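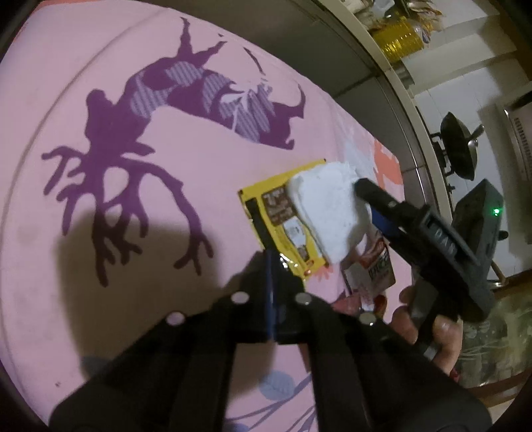 # Olmont Bed Litter Notes

Notes, labels and a short guide to the things people leave on top of their beds. Version dated 25 November 2023. Kept by Liette Simard, who also answers the mail, slowly.

Olmont started as a spreadsheet of what was lying on beds in rented rooms, and grew into 384 entries before anyone thought to write down what the columns meant. This file is the writing down.

## What's in it

Each entry covers one bed, or one part of a bed, at the moment somebody decided to deal with it. An entry says what the bedding looks like, what is lying on it, and where those things ought to go. Across the set there are 1357 labeled items. The leaders are snack packets and tissues, and they are usually found in each other's company. A tissue draped over a packet is so common that it has its own value in the `overlap` column.

Making the bed is out of scope. So is anything under it. We tried "under" for a week in March and dropped it.

## Files

- `beds.csv` – one row per entry
- `items.csv` – one row per item, joined on `bed_id`
- `bedding.csv` – color, print, and whether the print caused trouble
- `where_it_goes.md` – the house rules on trash, laundry and "keep"
- `old/` – the original spreadsheet, left as it was, including the tab called "misc misc"

## Columns that need explaining

`item_type` is one of 17 values. "Packet" means any flexible food wrapper, whatever was or wasn't in it. "Tissue" covers tissues, napkins and the paper towel that got promoted. If you can't tell a tissue from a small sock, use `soft_unknown` and move on with your life.

`overlap` takes `none`, `touching`, `draped` or `tucked`. Draped means a soft thing is lying over another thing. Tucked means part of an item has gone beneath something else. One item can be both, and the separator is a semicolon. Janier used commas in the early rows, in a comma-separated file, and we are still finding them.

`contents` is `full`, `open`, `empty` or `unknown`. Please use `unknown` a lot. A packet lying flat on a sheet tells you very little, and a cheerful yellow one tells you no more than a dull one. Fill this in only if the person who did the tidying wrote it down.

`print_trouble` is yes or no. See the next section.

## On patterned sheets

Plain sheets are easy. Then there are sheets like the pink one with the big purple tree, where the trunk sends root-like branches sprawling down toward the lower left and there is an orange flower sitting out on its own looking very much like something you should pick up. Pale leaf shapes do the same job lower down. Two labelers in a row logged a printed petal as a candy wrapper on a bed of this sort, and one of them was me.

The rule now: if it's flat, and it still looks like part of the cloth after you've stared at it, it's cloth. Set `print_trouble` to yes and don't enter it in `items.csv`. White tissues on a pink sheet are, thankfully, no trouble at all. White tissues on white sheets account for most of the arguments in the issue tracker.

## Where things go

The order matters more than people expect, so `where_it_goes.md` gives one:

1. Lift the tissues first. They hide things, and they go straight in the trash.
2. Check each packet before you throw it out. Crumbs leave by the open end.
3. Fold the packet over once and put it in the trash.
4. Shake the sheet somewhere you don't mind sweeping.

Hendricks holds that the sheet should be shaken before step 1 on the grounds that everything ends up on the floor sooner or later. His version is in `old/` too.

An item marked `keep` goes back to the kitchen, clipped shut. There are 20 of these in the whole set, which says something about snacks in bed. I'd rather not work out what.

## Known problems

- Bedding colors are in plain words and depend on who was typing. "Pink", "dark pink" and "salmon??" all occur.
- Packet colors are recorded but brands are not. Partial lettering should stay partial; please don't finish the word for it.
- Shadows were logged as stains in a few early rows. Fixed where found.
- Beds shared with a cat are flagged in `notes`. The cat is not an item.

## Sending corrections

Open an issue with the `bed_id` and the column. One correction per issue, please, or they get lost in the same way as the socks. New entries are welcome if they follow the columns as they are. Proposals for new columns go to Miltivis, the discussion board, where they are read with interest and mostly declined.

Use the set for whatever you like. If you publish a chart, keep the `unknown` rows in it – they took the longest.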